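### Teaching the Grolora kit to open a microwave

Set the oven on a plain, pale surface and leave yourself some room in front. Take your time with this part — it pays you back later!

1. Park both arms with the grippers open and clear of the door.

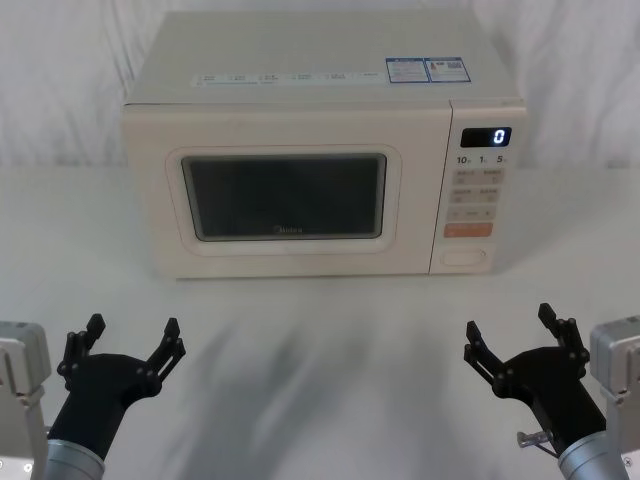 Radka Krasniqi asks whether the oven has to be centered. No, but keep it within reach of both arms.

2. Set the arm speed to 50 and start the door routine. Only the right arm works the door, so let the left one wait.

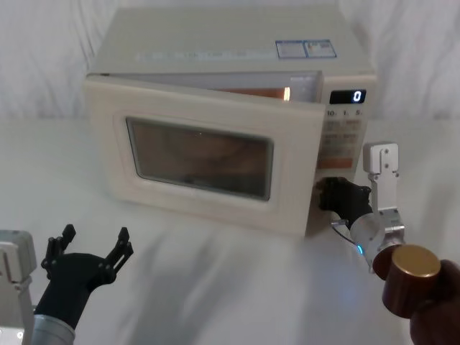 *Right gripper at the door edge, left arm waiting.*

**Caution:** Never raise the speed above 70 while the door is moving.

3. For the door-release button, close the fingers fully and line them up from the wrist view.
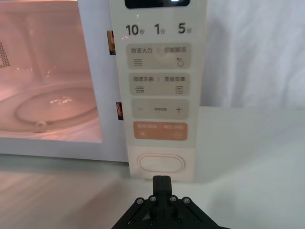 Mostafa Filali writes that he likes to run the approach 3 times before allowing a press, and we'd gladly suggest the same to you.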